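# How a Web Browser Remembers Pages

A web browser keeps copies of files it has already fetched. The place where it keeps them is called a **cache**, which sounds the same as "cash."
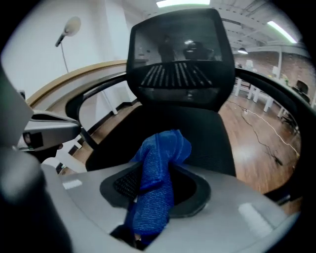
Katherine Huamán wrote in to ask why a web page is slow the first time and quick the second time, when it is the same page on the same computer. Her question can be answered with the cache alone, but first you have to know what a page is made of.

## A page is many files

A web page looks like one thing. It is usually built from many files, and each file has a job.

- One file holds the words and says what each part is: a heading, a list, a link.
- A style file sets the colors, the letter shapes and the spaces.
- Script files make buttons and menus work.
- Picture files hold the pictures, usually one picture in each.
- Font files hold the shapes of the letters, if the site uses special ones.

The home page of Pastness, a website on local history, uses 19 files. We will use it for the rest of this explainer.

## What happens on the first visit

The files for Pastness are stored on a computer called a **server**. The server may be in your town or on the other side of an ocean. Your browser has to ask it for each file.

Asking is done with a short message called a **request**. The server sends back a **response**. If all is well, the response starts with the number 200, which is the code for "OK," and the file comes after it.

The trip to the server and back takes time. Say the trip takes 200 milliseconds. A millisecond is one thousandth of a second, so five of these trips, one after another, would fill a whole second. (The 200 here is a length of time and has nothing to do with the code 200 in the last paragraph.)

Browsers do not wait for one file to finish before asking for the next. They send several requests at once. Still, some files can only be asked for after another has arrived. The browser does not know which pictures it needs until it has read the first file, and it may not know which font it needs until it has read the style file. Those waits add up.

## What happens on the second visit

On the first visit, the browser saved copies of many of the files on your own computer. When you come back, it looks in the cache before it sends any request.

If the file is there and is still good to use, this is called a **cache hit**. No message is sent, and the file is read from your own computer in a very short time.

If the file is missing, this is called a **cache miss**. The browser sends a request in the usual way.

The style file, the scripts and the site logo are often used on every page of a website. This means that even a page you have never opened can get some of its files from the cache, if you have been to another page on the same site.

## How long is a copy good for?

A copy can become out of date. If Pastness changes its logo, a saved logo will be the wrong one. The browser has no way to guess when that will happen, so the server gives it a rule.

The rule is sent along with the file, in a part of the response called the **header**. You do not see headers on the page. One of them can look like this:

`Cache-Control: max-age=2000`

The number is in seconds. It tells the browser that the copy may be used for 2000 seconds, or 33 minutes and 20 seconds. During that time the copy is called **fresh**. After that time it is called **stale**.

A stale file is not always thrown away. The browser can send the server a shorter message, asking whether the file has changed. If it has not, the server replies "Not Modified" and does not send the file again. The browser goes on using its copy – the trip still takes time, but there is very little to carry. If the file has changed, the server sends the new one.

Different files get different rules. A news page may be given a very short time. A font can be given a long one, as letter shapes hardly ever change.

## The new name method

There is a problem with long times. Suppose Kevin looks after the Pastness website and has told browsers to keep the style file until next April. In February he decides that the headings should be green. Visitors who have the old style file will go on seeing the old color.

The usual answer is to change the name of the file. The old one might be `style-1.css`, and the new one is `style-2.css`. The page is changed so that it asks for the new name. A browser that has never seen `style-2.css` has no copy of it, so it has a cache miss and fetches the file. The old copy stays where it is, unused, until the browser clears it out.

This works only if the page itself is checked often. A browser with an old copy of the page would still be asking for the old name.

## Other caches

The browser's cache is the one nearest to you. There can be more on the way to the server. Some companies keep copies of websites on computers in many cities, so that a request has a shorter distance to go. A group of computers used like this is called a **content delivery network**, or CDN.

A server can also have a cache of its own. Many websites put a page together from a store of text each time someone asks for it. If the finished page is saved, the next visitor can be given the saved one, and the work does not have to be done again.

## Looking at it yourself

Ask an adult before you do this on a shared computer.

1. Open a page you have visited before, on a laptop or desktop computer.
2. Open the browser's developer tools. They are in the menu, often under "More tools."
3. Choose the tab called "Network."
4. Load the page again.

A list of files appears, with one line for each request. Look for a column called "Size" or "Transferred." Some lines may give a size, and others may say "cache." The time for those is often close to zero.

There is also a box marked "Disable cache." Tick it, load the page once more, and compare the times. Untick the box when you are done.

## Words used

**Cache:** a store of copies, kept so that they do not have to be fetched again.

**Server:** a computer that sends files when asked.

**Header:** extra information sent with a request or a response.

**Fresh:** still within the time the server allowed.

**Stale:** past that time, and due to be checked.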